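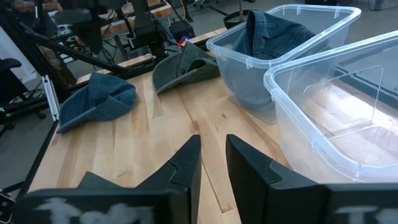
**How long was the demo at the Kukeo open day, and could you ask questions?**

Two sessions, one at 15:00 and one at 16:00, and they took questions during both.

I'm putting that at the top as it's what people kept asking in the other thread. The rest of this is my report from the visit. I went to the second session, the cap sorting one.

I came away less impressed than the sign-up page wanted me to be. The setup is two arms on a wooden bench, baseball caps, clear bins. The talk before it was all about "soft goods" and how garments are the next big thing. Fine, but a cap has a stiff brim. It's the easiest piece of clothing you could pick. I asked when we'd see a T-shirt and was told "that's on the roadmap." I've been hearing about roadmaps since my first job.

- flatbedfran

---

**ormsby_a** wrote:

I was in the earlier session and I think you're being hard on them. A brim is stiff, sure, but the crown isn't. It creases and flops over when you lift it. Try picking one up off a table with two pairs of pliers and see how you do.

Angus Ormsby, Gredutside (we do returns handling, so I have some skin in this)

---

**flatbedfran** wrote:

> Try picking one up off a table with two pairs of pliers

I could do it with one hand and no pliers, and so can the people they want to replace. My question is what it costs per cap. I asked that too. The guy giving the talk said it was "early for that conversation."
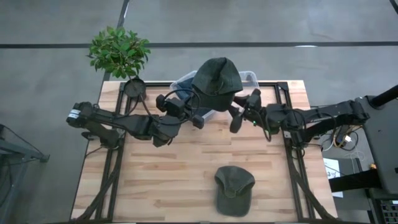

And if it's early for that conversation, it's early to be inviting warehouse managers and handing them a brochure with payback periods in it. Page 2, bottom half, go look. No source given for any of it. I'd take a plain log of one full day, drops included, over the whole brochure.

---

**nightshift_bo** wrote:

Did anyone find out if a person was driving the arms or if they were running on their own? The invite said "autonomous capability" which could mean anything. I missed the talk because parking at Flevham was a mess.

---

**ormsby_a** wrote:

I asked. The answer I got was that they use both, depending on the task, and that they'd rather not go into it for this one. Make of that what you like. I didn't love the answer either.

---

**flatbedfran** wrote:

So that's the answer. If it was running on its own they would have said so before the coffee was poured.

---

**ormsby_a** wrote:

You don't know that. Could be a customer agreement. We've had suppliers who couldn't tell us what day it was without calling a lawyer.

---

**tapegun49** wrote:

Different gripe. Three caps is not a warehouse. We get them in cartons, nested, half of them crushed, tags hanging off. Our Urban site has to reshape some by hand before they can go back on the shelf. Show me an arm pulling the middle one out of a nested stack and I'll drive up there myself.

Also I don't get the second arm. For caps going into a bin, why pay for two?

---

**ormsby_a** wrote:

The second arm is for turning the cap so the crown faces the right way, or at least that's how it was explained to my group. Agreed on nested stock. I wrote that on the feedback card.

---

**nightshift_bo** wrote:

We only got told "two hands are better than one" when somebody asked. Not kidding.

---

**flatbedfran** wrote:

OK, I'll give Angus this much: they let us stand close and they didn't rush anybody off. I've been to open days where it's a video and a sandwich. I still wouldn't sign anything. They're doing another one in November and I've emailed to ask if we can bring our own stock. If they say yes I'll bring a carton of the worst returns we have - knit beanies with the pom-poms, no brim on them at all.

---

**tapegun49** wrote:

Put me down for a seat in your car. I'll bring the crushed ones.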